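Tillance puts out planner update for mobile arms

25 September 2021

Tillance has released a new version of its motion planning software for mobile arms, with most of the work going into how a robot gets itself across a room before it reaches for anything.

The update, out today, merges the base planner and the arm planner into one. Until now the two ran in turn. Base drove, stopped, then the arm worked out whether it could reach. Often it couldn't, and the base had to shuffle about and try again.

Zelenard, which tests the software at its Fairclough office, says the joined-up planner cut the middle planning time from 309 milliseconds to 252 on its own set of simulated rooms. Not huge. But the number of failed approaches dropped too, to 17 in the full run, and those are the ones that cost time.
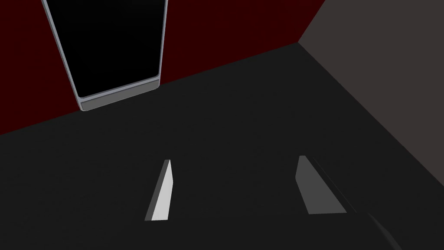

2 min read

Approach runs in the simulator start with the gripper open and a stretch of bare floor to cross. The planner has to choose where the base should stop, and at what angle, so that the fingers arrive in a useful place. Tall upright things against a wall are a known sore point, as the wall rules out half the stopping places and the old version kept picking ones to close to it.

Also in the release: a replay tool for stepping back through a failed plan, faster collision checks, and a fix for the bug where the wrist camera feed lagged behind the joint readings. That last one had been open since June.

Still missing, doors. Anything on a hinge needs a hand-written path, same as before. Tillance says support is being worked on but gave no date.

Roughly 15 teams have had the test build. Jellholm, which makes the mobile bases used in Zelenard's trials, said it will ship the new version with its next driver update. Existing users can upgrade now, though saved configs from the old base planner wont load and have to be exported first.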